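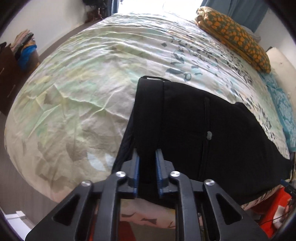
Laundry folding still slower by gripper than by hand, Niltine trial finds

Domestic robots are getting better at picking up a garment and remain poor at finishing the job, according to results released on Wednesday by Niltine, a household automation developer.

The company collected 2,410 folding attempts in ordinary bedrooms. People did the work with hand-held grippers, and the recordings were used to train a two-armed machine called Brunivero. The machine was then given 296 garments it had not handled before and told to fold each one on a made bed.

Brunivero got hold of an edge on the first try with 200 of the 296. Niltine did not publish a figure for completed folds. It said only that the rate was lower, and that the most common fault was a second layer of cloth coming up with the first.

Trinidad Toledo, who ran the trial, said beds were chosen over tables because that is where most households sort their washing. A mattress gives under the fingers and a duvet has creases of its own, so the height of the cloth changes from one grasp to the next. On a flat bench the machine can be told where the surface is. On bedding it has to estimate.

Dark clothing was a particular difficulty. A black garment shows few visible folds under indoor lighting, and a bright window behind the bed reduces contrast further. In these cases the software often placed the hem several centimetres from its true position. Patterned bedding caused less trouble than expected, as the edge of a plain garment stands out against it.

The grippers themselves are simple. One type used in the sessions has two black fingers on a pivoting linkage, with blue textured pads on the inner faces. The pads are intended to hold fabric without a hard squeeze. Toledo said two fingers could pinch a hem reliably but could not smooth a sleeve, and that smoothing was the step people carried out without thinking about it.

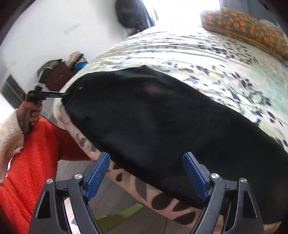
Two grippers, one garment

Large items need to be held at two points. One tool pinches a corner and keeps it raised while the other moves in for the next edge. Operators learned the motion within an hour, Niltine said. The machine has trouble with the timing. If the first arm pulls too early, the cloth slides across the duvet and the second arm closes on bedding.

Speed is a separate problem. Brunivero pauses before each grasp to work out its next position, and it repeats the calculation whenever the fabric shifts. Niltine has set no target time for a single item and says it will not do so until fewer folds have to be restarted.

Shop trial to follow

A second trial is planned for December at Imcombe, a clothing retailer, where the machine will refold display stock after closing. The order is for 1,000 garments, all jumpers and T-shirts in known sizes. Staff will lay them out on a padded counter, one at a time. Sorting, hanging and putting away are excluded.

Candela Cantero, operations manager at Imcombe, said the company was treating the work as a test and had not changed its rosters. Staff now refold stock by hand at the end of each shift. A machine that needed someone standing next to it would be of no use to the shop, she said, however tidy the result. Imcombe will record how often an employee has to step in, and for how long.

The retail setting removes several of the variables found in a home. Lighting is fixed, the counter does not move and the range of fabrics is narrow. Toledo said good results there should not be read as evidence that the machine was ready for bedrooms.

Niltine is also preparing a gripper with a wider opening, known internally as Montes, for towels and bed linen. Fitted sheets are not part of the program. The company has not given a price or a release date for Brunivero, and said home users would not be offered the machine before the shop results had been reviewed.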